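We got the apartment in Brollport!! Keys on Friday, and I've been grinning since the call. Second floor, big windows, and the rent stayed under what we'd set as our limit.
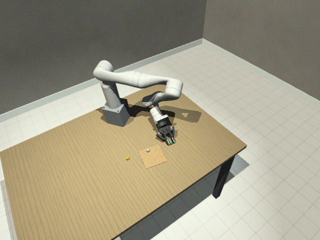
How much was the deposit? 500, and we get it back when the lease is up if the walls are in good shape.

The lease runs to next March, and the landlord lets you paint (any color!!). I already have a bedroom green picked out and I'm trying very hard to wait.

Also the bus stops right outside, so I'm downtown in 19 minutes.

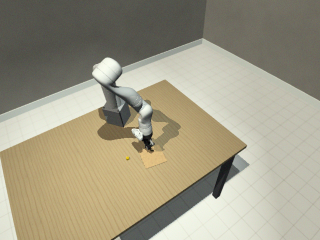 And the closets! Two in the hall and one in the bedroom that you can walk into. Our last place had one, and the water heater lived in it.

Still figuring out whether laundry in the basement is coins or a card.

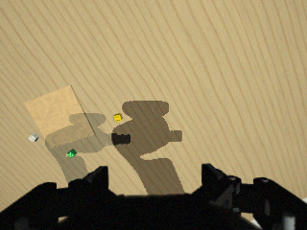
Myung-ja Yook: It's a card, you load it in the lobby. Go before 2 on weekends or you'll wait 30 minutes for a dryer.

Thank you!! Writing that down.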